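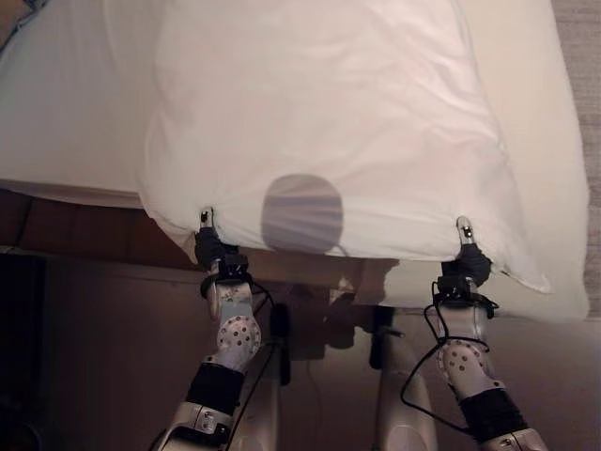
Can a machine change a pillowcase well enough to be left to it?
Given a bed at the right height, a plain cotton case and a person in the building, it can do the job more often than it fails, but it is too slow to be worth paying for on that task alone.

Progress report to Prodside, second stage of the household chores trial
Prepared by Zuzana Hrubý, Zeltus

Period covered: up to the end of May

1. What we were asked to do

The second stage of the grant pays for one thing. We are to find out which bedroom and laundry chores a two-armed machine can do in a furnished room, without the room being altered for it, and to say how far each chore is from being useful. The first stage was done on a bench with cloth squares and a half-size pillow. You asked us to stop using those, and we have. All work in this period used full-size bedding on a made-up bed.

The work was done in the training flat at Robles, which we have the use of until the end of the stage. The bed, the carpet and the lamps were left as they came. We asked for the overhead light to be replaced with a brighter one and then decided against it, as most bedrooms do not have one.

2. Work done in this period

We made 600 attempts at changing a pillowcase. An attempt starts with the old case on the pillow and ends when the new one is on with the opening closed over the end, or when the operator stops it. Of these, 167 were stopped by the operator. The rest ran to the end, though not all of them would pass in a hotel. We have not yet graded the finished ones for neatness and do not want to quote a figure until two people have gone through them separately.

The arms take the case by the hem, one gripper towards each corner, and work from there. This has been the most dependable hold we have tried. Picking up the cloth in the middle and hoping to find the edge later was faster on good attempts and hopeless on bad ones, so we dropped it in the second week.

Most stopped attempts fall into one of these groups:

One gripper loses the hem while the other keeps pulling, and the case twists.
Both layers of the case are picked up together at the opening, so the pillow cannot go in.
The pillow slides across the sheet faster than the case moves over it.
An arm reaches the end of its travel before the far corner is seated.

The second group is the one we would most like to be rid of. Two layers of thin white cotton look very much like one layer, and the fingers have no good way of feeling the difference. A person rubs the cloth between finger and thumb without thinking about it. We have tried a small rubbing movement before the grip closes, and it helps with stiff new cases. It makes little difference with ones that have been through the wash many times.

We also began on duvet covers in this period. There is not much to report. The machine can find the corners of a cover that has been laid flat, and it can hold two of them. It can't yet get a duvet into them. Smoothing a fitted sheet went better than we expected, and tucking one under a mattress corner went worse.

3. Speed

You asked for a straight comparison with a person. A member of the housekeeping staff at Robles changed pillowcases for us on the same bed, at her normal pace, and had finished each one before the machine had settled its first grip. We do not think this gap will close within the stage. It matters less in a home, where the bed can be done while the owner is out, than in a care setting where rooms have to be turned round by a set hour.

The larger cost is having someone stand by. At present an operator is in the room for every attempt and has a hand near the stop button. Until one person can look after several rooms, the machine saves no labour at all.

4. What we think is ready and what isn't

Ready to be tried outside the flat, with supervision: putting a case on a standard pillow, taking one off, carrying used cases to a basket.

Needs another period of work: fitted sheets, cases with buttons or a deep inner flap, patterned fabric.

Not worth more money in this stage: duvet covers. We would rather say so now than carry them through to the final report. The arms are too short for a double cover and no change to the software will alter that.

5. Equipment

The gripper fingertips were changed once. The old ones had picked up a burr and were catching threads — we found this after two cases came out with pulled stitching. The new tips are smoother and come from Plesus, who supplied them in a week. A set of spares has been ordered.

The cables along the arms are still a nuisance. They have to hang loose enough for the wrist to turn, and a loose cable can drag on the bedding. We want to have them rerouted before the next round.

6. Money

Spending is within the budget apart from one item. Repairs and fingertips together have come to 2,900 pounds, and the line was set before we knew how quickly the tips would wear against cotton. We propose to cover it from the money set aside for duvet covers, if you agree to drop them. No extra funds are requested.

7. Next period

The neatness grading comes first, and we will send you the results as soon as both graders have finished. After that we plan to run pillowcases in 3 occupied homes, with beds of different heights, and with whatever bedding the residents own. We have permission from two households and are waiting for the other.

We need a decision from you on two points before that work starts:

Whether duvet covers can be dropped and the money moved as set out above.
Whether you are content for the operator to sit in the next room during the home trials, watching on a screen, or want someone at the bedside throughout. Our own view is that the first few visits should be done at the bedside.

Robles would also like a copy of the final figures for their housekeeping manager. Please let us know if you have any objection.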